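# A cor volta aos móveis

Durante anos, quem procurava uma cómoda encontrava sobretudo branco, cinzento e carvalho claro. As lojas compravam o que se vendia depressa e os compradores escolhiam o que não comprometia o resto da casa. O resultado vê-se em milhares de quartos e salas que se parecem uns com os outros.

O gosto mudou devagar. Primeiro vieram as almofadas e os candeeiros, depois uma parede pintada de verde-escuro ou de terracota, e só mais tarde os móveis grandes. A Zodau, que restaura mobiliário usado num armazém à beira-rio, recebia quase só pedidos de decapagem: tirar a tinta velha e deixar a madeira à vista. Hoje a maior parte das encomendas vai no sentido contrário. As pessoas levam a cómoda dos avós e pedem que saia de lá com cor.

A cómoda é a peça preferida para este tipo de trabalho. É baixa, cabe em quase todas as divisões e tem uma frente que aceita bem a divisão em blocos de cor. Também é um móvel que se encontra com facilidade em segunda mão, muitas vezes com boa estrutura e mau acabamento.

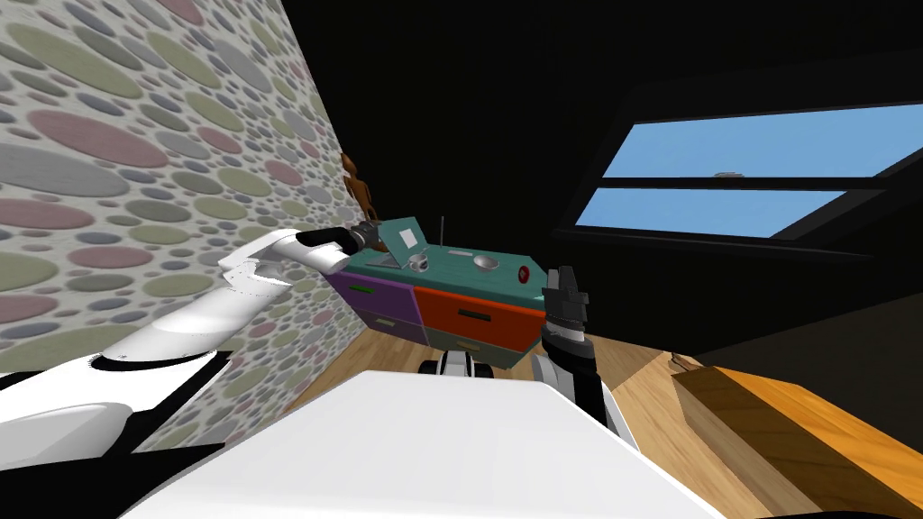 *Uma cómoda baixa e multicolor, com uma pequena figura castanha em cima.*

## Escolher as cores

O erro mais comum é decidir as cores com o catálogo na mão, na loja, debaixo de luz branca. Uma amostra de poucos centímetros diz pouco sobre uma gaveta inteira. Na Zodau pintam cartões do tamanho da frente da gaveta e mandam-nos para casa do cliente, que os encosta ao móvel de manhã e à noite durante uma semana. Metade dos clientes muda de ideias.

Para quem faz o trabalho sozinho, o método serve igualmente. Basta cartão grosso e as latas pequenas de ensaio que a maioria das marcas vende. Convém repetir uma das cores da divisão, seja a do tapete, a das cortinas ou a de um quadro, e deixar as outras à volta dela. Tons com a mesma intensidade convivem melhor do que um tom forte no meio de vários pálidos, embora haja quem procure precisamente esse choque.

O tampo levanta outra dúvida. Pintado da mesma cor que as laterais, dá unidade ao móvel. Deixado em madeira, disfarça melhor os riscos do uso. É ali que se pousam chaves, livros e chávenas, e uma tinta mate sem verniz começa a marcar ao fim de poucos meses.

## O trabalho propriamente dito

Pintar uma cómoda ocupa um fim de semana, com paciência. As gavetas saem e numeram-se por trás, a lápis. Os puxadores desaparafusam-se e guardam-se num frasco. Depois lava-se tudo com água morna e um pouco de detergente neutro, porque a gordura das mãos acumula-se à volta dos puxadores e a tinta não agarra.

A lixagem não precisa de chegar à madeira. O objetivo é tirar o brilho e abrir um pouco a superfície. O pó retira-se com um pano húmido e espera-se que seque. Segue-se o primário, que em móveis lacados ou folheados é indispensável, e duas demãos de cor com rolo de espuma. Uma lata de 500 ml deve chegar para várias gavetas do mesmo tom, mas não para o corpo de um móvel grande.

A fita de pintor retira-se com a última demão ainda fresca. Quem espera por domingo à noite arranca lascas de tinta e passa a segunda-feira a retocar. As gavetas só voltam ao lugar no dia seguinte, e nas primeiras semanas não convém pousar nada pesado no tampo.

## A parede atrás

Um móvel de várias cores raramente fica sozinho com uma parede branca. O papel de parede, que muitos tinham por acabado, voltou a entrar nas casas, sobretudo com motivos geométricos de inspiração retro: círculos, arcos, ovais sobrepostas. A Ruvport, que imprime por encomenda, diz que os rolos mais pedidos misturam rosas apagados com verdes secos e cinzentos.

A regra que os instaladores repetem é a da escala. Um motivo grande pede uma parede comprida e pouco interrompida. Numa parede com portas, tomadas e radiadores, o desenho parte-se e perde-se. Num corredor, visto sempre de lado, um padrão miúdo torna-se uma mancha ao fim de poucos passos.

Há também a questão da luz. Os tons suaves aguentam bem o dia, mas à noite aproximam-se todos do mesmo cinzento se houver apenas um candeeiro de teto. Um ponto de luz baixo, em cima da cómoda, resolve parte do problema.

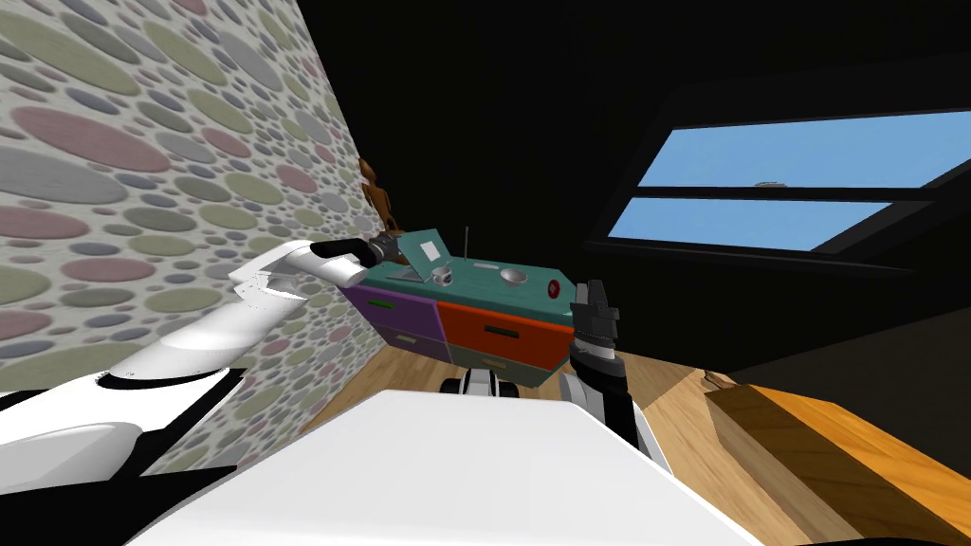

## Quanto custa

Uma cómoda usada em bom estado vale quase sempre menos do que o trabalho de a pintar. Entregue a uma oficina, a pintura a várias cores fica mais cara do que a de uma só, pelas horas de fita e de secagem entre tons. Em casa, a despesa maior é o primário. O papel de parede paga-se ao rolo, e a colocação é cobrada à parte.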